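3.2. La mesa como unidad de análisis: disposición, orientación y turno de palabra

En el apartado anterior vimos que la duración de la comida en común desciende en los hogares de la muestra. Queda por explicar el cómo. La hipótesis de Gornden (así llamamos al barrio, seudónimo, véase el anexo) es sencilla: la forma de la mesa condiciona quién habla con quién, y eso condiciona cuánto se queda la gente sentada. No es una idea nueva. La literatura sobre proxémica doméstica la repite desde hace décadas, casi siempre con mesas cuadradas o redondas. La mesa larga y estrecha aparece poco. Extraño, dado lo común que es en las casas rehabilitadas de la zona.

Trabajamos con 200 hogares y 3914 registros de comida, anotados por los propios residentes en un diario de papel. Cada registro recoge hora de inicio, hora de la última persona en levantarse, asientos ocupados y un campo libre. El campo libre resultó lo más útil y también lo más incómodo de codificar: letra pequeña, abreviaturas de familia, manchas. Dos codificadores, desacuerdos resueltos en reunión. Los registros sin hora final se conservaron para el análisis de asientos pero no para el de duración.

Entendemos por cabecera el lado corto de la mesa, con independencia de quién lo ocupe. Conviene insistir, porque en las entrevistas «cabecera» significaba a veces el sitio del padre, a veces el sitio junto a la cocina, a veces simplemente el que cojea. Una mesa larga tiene dos cabeceras geométricas y, según los diarios, casi siempre una sola social. La otra queda para el correo, las mochilas, el pan. O para sentar visitas cuando las hay (Figura 3). 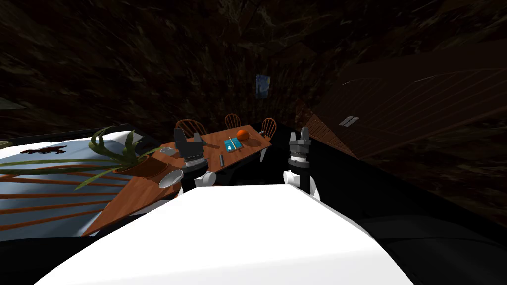

Bogdan Nedelcu objetó, al leer el borrador de este apartado, que la cabecera social no la fija la mesa sino la puerta: la gente se sienta donde puede levantarse sin pedir paso, y en una casa con dos puertas el efecto debería desaparecer. Añadió que en su propia experiencia de comedor largo el sitio preferido cambiaba en invierno, por la corriente, y que ningún diario de agosto iba a recoger eso.

La objeción es buena y solo podemos contestarla a medias. El croquis de planta que acompaña a cada diario señala las puertas, de modo que el contraste es posible. En los comedores con una sola puerta la cabecera social coincide con el extremo más cercano a ella en la mayoría de los casos. En los de dos puertas la coincidencia se debilita pero no desaparece; hay un resto que no sabemos atribuir. Lo de la corriente, en cambio, queda fuera: el trabajo de campo se hizo entero en verano. Limitación seria, la retomamos en el apartado 5.

Sobre los turnos de palabra. En la submuestra grabada (solo audio, con consentimiento) distinguimos conversación única, cuando todos atienden al mismo hilo, y conversación partida, cuando coexisten dos o más. La partida aparece antes en las mesas largas, a veces ya con el primer plato. Los extremos dejan de oírse — o dejan de intentar oírse, el audio no permite distinguirlo — y el centro hace de bisagra. Quien ocupa el centro habla más pero, curiosamente, se levanta antes. Suele ser quien sirve. No controlamos bien esta variable, el diario no preguntaba quién servía, y habria sido fácil incluirla.

Un caso lo ilustra. En el hogar Zondis (seudónimo) los dos hijos mayores ocupaban un extremo y los abuelos el otro. Conversación partida en todas las comidas grabadas. Cuando la familia arrimó la mesa a la pared y perdió un lado largo, los abuelos pasaron al centro. La nota del diario dice: «hoy el abuelo se ha enterado de todo». La comida duró más, según el registro, aunque también hubo postre, y el postre alarga cualquier cosa. Nótese que el cambio afecta a la colocación y no al mueble. La posición de la mesa respecto a los muros es, creemos, la variable menos estudiada de todas (Figura 4). 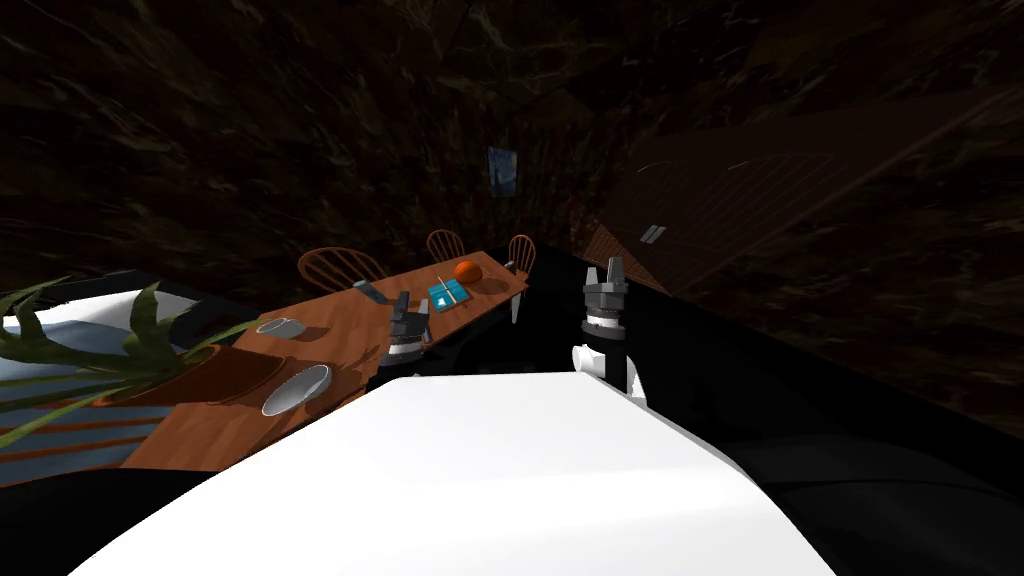 Figura 4. Mesa larga y estrecha que llega hasta la pared del fondo. Render.

El caso Boersma apunta en dirección contraria. Mesa larga, un extremo contra la pared y por tanto una sola cabecera disponible, que quedó sin dueño durante todo el periodo. La familia comía agrupada en el lado opuesto, muy junta, con media mesa libre. Preguntados por ello, respondieron que así no había que pasar los platos. Es una explicación práctica y seguramente suficiente; nos inclinamos por no buscarle otra.

De lo anterior se sigue una precaución para el modelo del apartado 4. La longitud de la mesa no puede entrar sola, tiene que entrar junto con la distancia a la puerta y el número de lados accesibles. La interacción entre las dos primeras se discute allí. El índice de Hoker, que usamos en la versión previa, mezcla las tres medidas en un solo valor y por eso lo hemos abandonado, aunque los resutados con él se conservan en el anexo para quien quiera comparar.

Este sitio utiliza cookies propias y de terceros para mejorar la experiencia de lectura. Aceptar todas | Configurar | Rechazar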